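Caring for a plain maple board, from my workshop in Brukville
By Abena Yakubu

I have one big maple board which I use for everything, and many people ask me how I keep it nice.

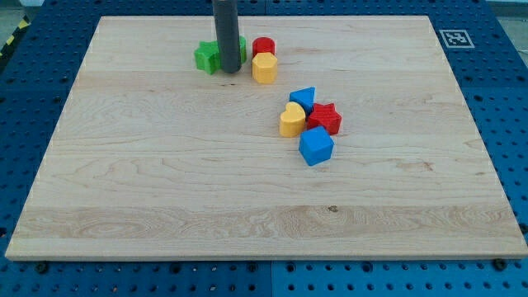

First thing is the sanding. Go always along the grain, never across it. I start with a 120 sheet and finish with 400, and between the two I wipe the dust with a cloth that is only a little damp. Maple is a hard wood and it shows every scratch that goes the wrong way, so take your time — especially on the parts where the grain turns and makes curls. There I press less and let the paper do the work.

A small knot is no reason to throw away a good board. If it feels firm under your fingernail, leave it. If it is loose, put in a drop of thin wood glue, wait until the next day and sand it flat.

For the finish I like a simple mineral oil. Pour a little in the middle, spread it with an old cotton shirt and wait 20 minutes. Then wipe off what the wood did not drink. Do both faces and also the edges, even if you only use one side. My first board was oiled only on top, and in July it bent like a spoon.

Children's wooden blocks can be cleaned the same day. Wipe the painted ones with a soft cloth and mild soap, but do not put them in a bowl of water. Dry them on a towel, with space between them. Do not use the oil on paint, it makes them sticky.

When the board is not in use I store it flat. Against the wall in Planau, where I lived before, it got a curve in one winter — I am still sanding that one.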